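## 4. What Went Wrong: The Premature Handover

The failure we had planned to write about was dropped earbuds. It is a respectable failure, with a literature, and we had a section outlined for it before the first trial was run. 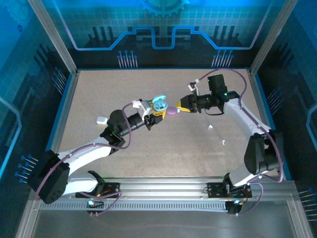
**Figure 4.** The earbud-packing task on the two-arm cell. The left gripper holds an open light blue case; the right gripper has a single earbud at its fingertips. A closed purple case, a closed white case and two loose white earbuds are on the table.

The failure we got was different in kind. In 36 of 1,383 trials, the right arm released its earbud while the case in the left gripper was still moving. The controller then recorded the insertion as complete, and both arms went on to the next item with every sign of satisfaction. We call this a premature handover. Our logs called it a success, and for the better part of a month so did we.

This section describes how the fault showed itself, how it was traced, and what was changed. Readers who want only the repair can skip to Section 4.4, although it is shorter than the route to it and makes us look considerably more competent.

### 4.1 The task and the rule that governed it

Each trial follows the same order. The left arm picks up a case and holds it, open, near the middle of the table. The right arm picks up an earbud, brings it to the case, places it in its recess, and lets go. The policy described in Section 3 chooses the motion of both arms. It does not choose the moment of release. That decision belongs to a small supervisor program, written by hand, which was added early in the project as a safety measure.

The supervisor allowed the right gripper to open when three conditions held at once: the estimated distance between the earbud and its recess was under a threshold, the left arm reported that it was at rest, and the right gripper had felt a contact force. These are sensible conditions. We would approve them again if they were shown to us on a slide, and this is part of the problem.

The supervisor was also in charge of the protective stop. If either arm felt a force above its limit, both were to halt and hold position until a person cleared the fault at the console. The limits were set low, as the cell is often approached by people reaching for a case that has rolled somewhere awkward. No one was hurt during the work reported here. We would like to give the supervisor credit for that, and after what follows we find that we can give it only some.

### 4.2 How the fault was noticed

It was not noticed by any of the instruments installed to notice it. Brândușa Jitaru was relabeling video for an unrelated purpose, a study of grasp angles, and remarked that the success counter in the corner of her screen went up while an earbud was visibly on its way to the table. She assumed that the counter was out of step with the video. So did everyone she showed it to. We spent four days aligning timestamps that were already aligned.

When the clips were reviewed by hand, the premature handovers fell into two groups. In the larger group the earbud missed the case and landed on the table, where it was later picked up and packed again. A single earbud could thus be counted as a success twice, a form of productivity we had not intended to study. In the smaller group the earbud landed on the rim of the case and the lid was then closed on it.

The second group matters more. Closing on a trapped earbud produces a force spike at the left wrist, and the spike should have triggered the protective stop. In most of these trials it did. In five it did not, and the left arm kept pressing until its closing motion timed out. Two case hinges were broken this way. A hinge is cheap. A gripper that continues to squeeze after its limit has been passed is a different matter, and at this point we stopped running the cell unattended and began taking the fault seriously, in that order.

### 4.3 Tracing the cause

Our first explanation was slippery earbuds. This was popular because it required no one to have made a mistake. Lenni Saarela tested it by wiping every earbud before each trial and running 207 more trials with the supervisor unchanged. The rate of premature handovers did not move, though the earbuds looked very nice.

The second explanation was calibration drift. Both arms were calibrated again, and the distance estimates were checked against a printed target. They were within tolerance. The same check was repeated by Virgil Sandu, who did not believe the first result, and again by Tharun Panicker, who did not believe Virgil.

The third explanation was the right one, and it was found by accident. Nelu Surdu was moving the log server from one machine, Skundness, to its replacement, Ondurent, and for one afternoon both were recording. The two logs disagreed about when the left arm had come to rest. They disagreed by up to 197 milliseconds, always in the same direction.

The cause was as follows. Each arm reports its state to the supervisor through a message queue. The queue was built to keep the most recent message available if a new one was late, so that a brief network delay would not halt the cell. A late message was therefore replaced by a copy of the previous one, and the copy was given a fresh timestamp. To the supervisor, an arm that had been at rest a moment ago and had since gone quiet looked exactly like an arm that was at rest now.

In normal running this did no harm, as delays were rare and short. They became less rare when the policy asked for a small correction of the left arm late in the approach. The correction started a burst of camera traffic on the same network, the burst delayed the left arm's state message, and the queue filled the gap with old news. The case was moving, the supervisor believed that it was still, and the right gripper brushed against the moving rim and felt the contact force it had been waiting for. All three conditions were met. The earbud was released.

The same mechanism explains the missing stops. The protective stop in the supervisor compared the latest force reading with the limit. When the reading was a copy from before the lid met the earbud, the force was comfortably low, and remained comfortably low for as long as copies were being served. The program meant to stop the arm had been told, repeatedly and with up-to-date timestamps, that nothing was happening.

We should record who added the behavior that refreshed the timestamps. It was the first author of this section, in April, with the commit message "quiet the spurious stops." The stops it quieted had been caused by late messages. They were not spurious.

### 4.4 Changes made

The queue no longer copies anything. A late message is now a late message, and the supervisor sees its true age. If the state of either arm is older than 50 milliseconds, release is forbidden and motion is slowed. If it is older than 100 milliseconds, both arms stop.

The force limit has been moved out of the supervisor and into the controller of each arm, where it does not depend on the network at all. It should have been there from the start. The supplier's manual, Modomier's own copy of which was found holding a window open, recommends exactly this arrangement.

The rule for release was changed as well. Contact force alone is not enough, as a gripper brushing a rim and a gripper seating an earbud can feel much alike for a few milliseconds. The right arm must now press gently, hold, and see the force remain steady before its fingers open. This adds a little under half a second to each insertion. In the lab it is known as the Sutcliffe pause, after the building's elevator, which waits in the same manner before opening its doors.

Camera traffic was moved to a separate network. We list this last on purpose. It would have made the symptom almost vanish, and had we thought of it first, we would probably have done it, watched the counter improve, and left the queue as it was.

### 4.5 Effect of the changes, and what remains

After the changes we ran the full set of trials again, with a person at the console throughout and every trial labeled by hand from video. No premature handovers were found. Protective stops became more frequent, and most of the added stops occurred during network delays in which nothing else was wrong. This is the annoyance that the April change was written to remove. We have decided to live with it.

Three matters are unresolved. First, the hand labels are themselves imperfect. Two labelers disagreed on a small number of trials in which the earbud sat in the case but not fully in its recess, and we have counted all of these as failures. Second, the new rule depends on a steady contact force, and we have tested it only with hard plastic cases. A softer case may give a reading that never settles, and the arm would then wait until it timed out. This is safe but dull to watch.

Third, the earlier success rate reported in our workshop abstract was computed from the supervisor's log and is too high. A corrected figure has been sent to the organizers. The trials in Section 5 were all run after the repair and are labeled from video alone. The supervisor still keeps its own count, and the two are compared at the end of each session; when they differ, the session is set aside until someone has watched all of it.

The section we had outlined on dropped earbuds is now Appendix C. Grasp failures of the ordinary sort, where the earbud leaves the fingers before reaching the case, are treated there along with the table of fingertip pads.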